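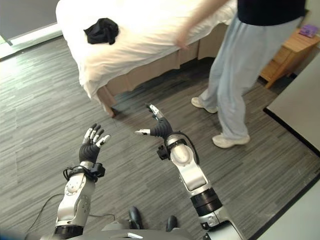 Bed with white sheet, nightstand at right.

Bed makers wanted, Munro

Peltine is looking for 17 people to make beds for pay and tell us whether our method is any good. We have read plenty of claims about the perfect hotel corner and the sheet that goes on in seconds. We don't believe most of them, and we are not sure we believe our own.

You will work in a hotel-style room with a bed and a nightstand. Each visit lasts 60 minutes. You strip the bed, put on a flat sheet, tuck it your usual way, then do it again our way. Five visits in all, finished by November.

You should be able to bend and lift a mattress corner. Hotel work is fine but earns you no extra credit, as we have met professionals who disagree about everything. If you sell bedding, please don't apply.

Pay is per visit, including visits where you tell us the method is a waste of time. Lunch is not provided.

Apply at the Peltine front desk in Munro by 8 April 2023. Bring flat shoes.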